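In Praise of the Flowers That Never Wilt

My grandmother would not have an artificial flower in the house. She said it was like setting a place at the table for somebody who was never coming, and I took that as gospel for a good long while. I grew up, got married, moved into a place with one decent window, and went on buying grocery store carnations every week as if she might drop by and check.

Then I started spending time at Evura, the care home where my mother-in-law lived for her last years, and I had to rethink the whole business. Real flowers were not allowed on her floor. Too many folks with breathing trouble, too much standing water, too many vases to knock over at night. So every windowsill had silk on it, or polyester, or whatever they make them from these days, and I walked past all of it for months with my nose a little in the air. 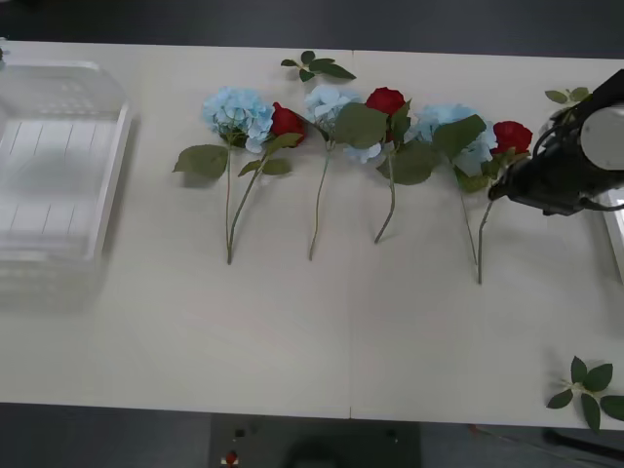
What changed my mind was a woman down the hall named Benvinda Mendes, who rearranged hers every single morning at 9. She had kept a garden most of her life and her hands still wanted the work. She'd take everything out of the pitcher, lay it across her blanket, fuss with the leaves, bend a stem, and put it all back in some new order that she would then ask you to admire. And you did admire it! I have paid good money for arrangements that had less thought in them.

I know the arguments on the other side, and I've made most of them myself. Fake flowers gather dust. They don't smell like anything, or they smell like the inside of a craft store. They let you off the hook, the way a frozen dinner does, and a person who never has to throw out a dead bouquet may forget to look at the live one. There is something to that last point, and I don't want to brush past it. A tulip on its fifth day, when it has opened too far and started to lean, is one of the loveliest things I know, and no factory is going to sell you that.

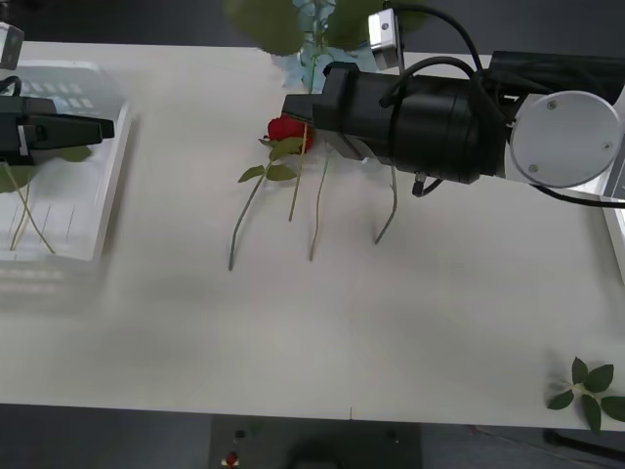 By Tia Stockdale
Opinion contributor

But I think we have been asking the wrong thing of them. We hold a silk rose up against a garden rose and of course it loses. We don't do that with a painting of a rose, or the roses on a teacup, or the ones my aunt embroidered on pillowcases until her eyes gave out. Those get to be their own thing, made by a person, liked for how well they were made. Somebody has to decide how far a petal ought to curl and how dark the red should go toward the middle, and I'd like us to give that somebody a little credit.

My friend Zulema Herrera, who ran a flower shop called Solís for years and still can't pass a wedding without judging the centerpieces, disagrees with me on nearly all of this. She says a flower is mostly a way of telling someone you thought of them this week, and that a thing that lasts forever can't say "this week." It's a good line and I have not come up with an answer I like. All I can tell you is that Benvinda's daughter used to bring her one new stem each visit, and that pitcher got awfully full, and every stem in it had a visit attached.

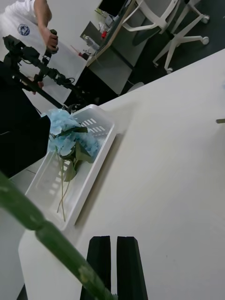 Elline Garden and Home Club – Members' Opinion Page

There's the money, too, which polite people don't bring up. I once spent $40 on a bouquet for a hospital room, and the nurse had to set it out in the hallway by the elevator. It was pretty out there, I suppose, and I hope the visitors enjoyed it. For a family watching its pennies, though, one nice bunch that stays put through winter is a kindness, and I don't care to hear it called tacky by anyone with a backyard.

I'm not asking anybody to pull up their peonies. I have my own now, along the fence, and in July I am out there before breakfast in my robe, talking to the zinnias. Grow what you can, and cut some for the neighbors. I'd only ask that when you walk into a room and find a bunch of blue hydrangeas that have plainly never seen rain, you wait a minute before you make the face. I made that face for years, and I'd like a few of those minutes back.

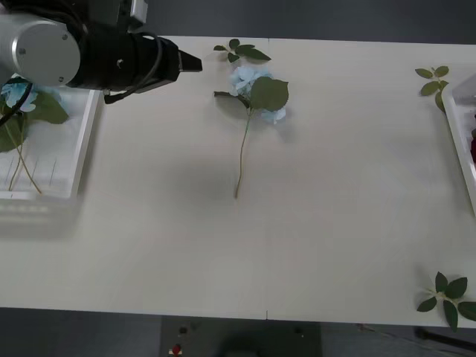
Work on the white tabletop.

Benvinda's pitcher sits on my kitchen counter these days. Her daughter gave it to me, stems and all, and I dust them with a soft paintbrush when I remember to. I keep meaning to ask Zulema over to rearrange them. She'll complain the entire time, and I'll put the coffee on.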